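Words in the House: English and Its Borrowings
Lecture notes, week 2: The kitchen drawer
Thu 1 October, Tolgate Building, room 1031
Fotini Manolakis

These notes are meant to go with the lecture. Every year a few people try them as a replacement for the lecture, and every year I get to read the results in December.

Where we left off

Last week we looked at the words for family members and found that the closest relatives mostly have old native names (mother, father, brother, daughter) while the ones you see at weddings came in from French (uncle, aunt, cousin, nephew, niece). Châu Lâm asked whether this means people didn't have uncles before the Norman Conquest. They did. Old English even had separate words for your father's brother and your mother's brother, and then lost both. Keep this in mind all term: a borrowed word does not prove a borrowed thing. Sometimes the thing was there all along and only the label changed.

The kitchen is a good place to test that, as everyone has to eat and most of the equipment is very old.

Knife

You would think a people would have their own word for something this basic. The speakers of Old English did, and more than one. The best known is seax, which covered everything from a small working blade to something you would not want to meet on a dark road. It is often linked with the name of the Saxons, which tells you something about how their neighbors saw them.

The word we use now, however, turns up late in Old English as cnif, and most dictionaries trace it to Old Norse knifr. Scandinavian settlers had been living in the north and east of England since before 900, and they brought a great deal of ordinary vocabulary with them. This is the part students tend to find surprising. We expect Vikings to have left us words for raiding. What they left us was egg, skin, leg, window, sky, husband, take, and they. These are words you pick up from the people next door, over a long time, while arguing about a cow.

Note the k. It was pronounced, as it still is in the Scandinavian languages. English speakers gave up saying it in the early modern period and kept on writing it, in line with our general policy on spelling. The same goes for knee, knot, knead and knock, which are native words and lost the sound just as knife did. So a silent k tells you that the word is fairly old. It does not tell you that it is Norse. Please don't write that it does.

The plural, knives, keeps a trace of another old habit, in which f between two vowels was voiced. Compare wife and wives, loaf and loaves. Compare also roof, where people can't agree, and where I have stopped correcting them.

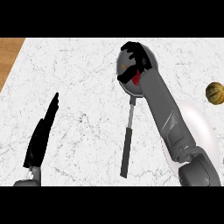 Spoon, fork

Spoon is native. Old English spon meant a chip or a splinter of wood, and the eating sense comes in later, probably helped along by Old Norse, where the related word already had it. Splinter to soup is a bigger jump than it looks, until you think about what the first spoons would have been made from.

Fork comes from Latin furca, and it came early enough to be in Old English. It meant a farm tool. Your medieval ancestor had a fork and it was in the barn. The small one for the table arrived in England much later, by way of Italy, and was thought a bit precious. Here we have the reverse of the uncle problem: an old word waiting patiently for a new thing.

Pan and friends

Pan is Old English panne, with close relatives in German and Dutch. The usual guess is that all of these go back to an early borrowing from Latin patina, a shallow dish, taken in while the Germanic peoples were still on the continent and trading with the Romans. "Usual guess" is doing honest work in that sentence. Some scholars are not convinced, and if you look the word up in several dictionaries (you should) you will find several degrees of confidence.

Whatever its source, pan has been very busy since. Saucepan, dustpan, bedpan, brainpan, kneepan. The verb, in the sense of giving a bad review, is American, and so is pan out, from gold washing. If a play is panned and so doesn't pan out, you have used the word twice and been near a stove neither time.
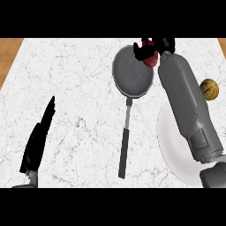 Skillet is harder. It appears in the late Middle Ages and its origin is disputed. One proposal takes it from an Old French word for a small dish, another connects it to a Norse word for a bucket. In much of the United States it is now simply another name for a frying pan, while older skillets often had legs and a long handle and stood over the coals. Rafail Theodorakopoulos, who took this course two years back, wrote his whole final paper on skillet and concluded that we don't know. It was a very good paper. I mention it for anyone who believes the grade depends on finding the answer.

Pot is another one with a blurry past, found up and down the coast of northern Europe in both Germanic and French. Words for things that get shipped tend to be like this. A pot goes from port to port with its name attached, and after a while everyone is sure it was theirs.

What you do with them

Now look at the verbs, because the pattern changes:

From French: fry, boil, roast, stew, broil (probably).
Native: bake, seethe, brew, knead.

Seethe once just meant boil. When boil arrived from French, seethe was slowly pushed out of the kitchen and now mostly describes people in parking disputes. Its old participle, sodden, has wandered even further and no longer has anything to do with heat.

You will have met the famous version of the French story, in which cow, sheep, calf and swine stay native in the field and become beef, mutton, veal and pork on the plate. Walter Scott put it into the first chapter of Ivanhoe and it has been repeated in lecture halls ever since, including this one. It is not wrong exactly. It is much too tidy. For a long time people used the French words for living animals too, and the neat split between field and plate took centuries to settle. Notice as well that chicken and fish never joined in, and that steak is Norse.

A caution about first dates

When a dictionary gives the earliest record of a word, that is the earliest record anyone has found. It is not a birthday. Very little writing survives from England before the year 1000, and the people who did write were mostly monks, who had many interests but did not often make lists of what was in the drawer. A cook may have used a word all her life without it coming near a piece of parchment.

For the section meeting

Read the chapter in Bakalis on contact between neighbors (the long one, sorry). Christos Tzavaras has the Tolgate section and Dima Dabbas has the one over at Kiltutholm. Go to the one you are signed up for, even if the other has better chairs.

Pick a single object from a kitchen you know well. Look up its name in at least two dictionaries and bring notes on where they disagree. If they agree completely, pick another object. Wok, ladle, colander and kettle all have something to offer. Spatula was done to death last fall and I would take it as a personal kindness if you left it alone.

The short paper grows out of this. The limit is 1000 words, footnotes included, and it goes in through Camska. Camska will accept a blank file with every sign of pleasure, so open what you have uploaded before you close the window.

Next week: the bedroom. It's mainly about blankets.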